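Looking After Wooden Tabletops: notes for session 2
Furniture Care evening course, Stirbridge

Right, carrying on from where we stopped last time, when I'd just got going on grain and Begoñe had to remind me we were locked out of the car park at nine. 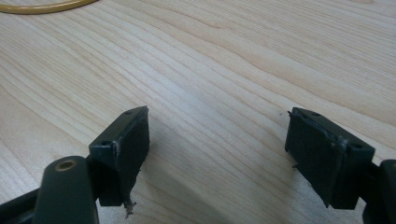
So, grain. I want you to get into the habit of reading a tabletop before you put so much as a damp cloth on it. Grain lines hardly ever run dead straight. They wander off at an angle, they bend, and in places they bunch up close together like the contour lines on a walking map. Those bunched-up bits are where people come unstuck with sanding, as the darker lines are usually a touch harder than the pale wood between them. Press too hard with your fingertips and you'll dig out the soft parts and leave ridges. Use a block! I'll go on about this every week until you're sick of me.

Next, sheen. A satin finish throws the light back softly, so you get a gentle bright patch and not a sharp reflection of the lamp. Get your eye down level with the surface and look across it towards a window. Scratches, rings and greasy patches all show up that way when you'd never spot them from above. (I do this in cafés. My daughter has stopped sitting with me.)

Pale tops are lovely but they show everything. Tea is the worst, then felt-tip, then that grey bloom you get from years of elbows. For everyday cleaning I use warm water with a tiny squirt of washing-up liquid, a cloth wrung out until it's nearly dry, and then a second dry cloth straight after. Follow the grain with both. If it's a diagonal grain, then you wipe diagonally, and yes, it feels daft for the first week.

Cables and leads: do lift them off before you wipe, don't just steer round them. Some plastic coatings can mark a finish if they're left lying in one place for months, and I've seen a perfect curved line on an oiled table in Testby that took us two evenings to shift. The same goes for rubber feet on lamps and radios. A bit of felt underneath sorts it out.

Rodrigo Barrios asked last week about refreshing a tired satin finish without stripping it. You can, if the old finish is sound and you know what it is. Wash it, let it dry overnight, then go over it very lightly by hand with 240 grit (I said 200 in class, sorry, cross that out). Wipe off all the dust. Then one thin coat of the same sort of finish, and leave it alone. Try it on the underside first, where a mistake won't matter.

Before next session, please:

Pick one table at home and draw its grain on a sheet of paper. A rough sketch is fine, just the main lines and where they crowd together.
Look across it in low light, early morning is best, and mark any scratches or rings on your drawing.
Bring the drawing, an old cotton T-shirt and a sanding block if you own one.

We'll be in room 26 again. Begoñe Pacheco has the key and will be there from half past six if you want to bring anything heavy in early. Small tables only, please, the lift is still out.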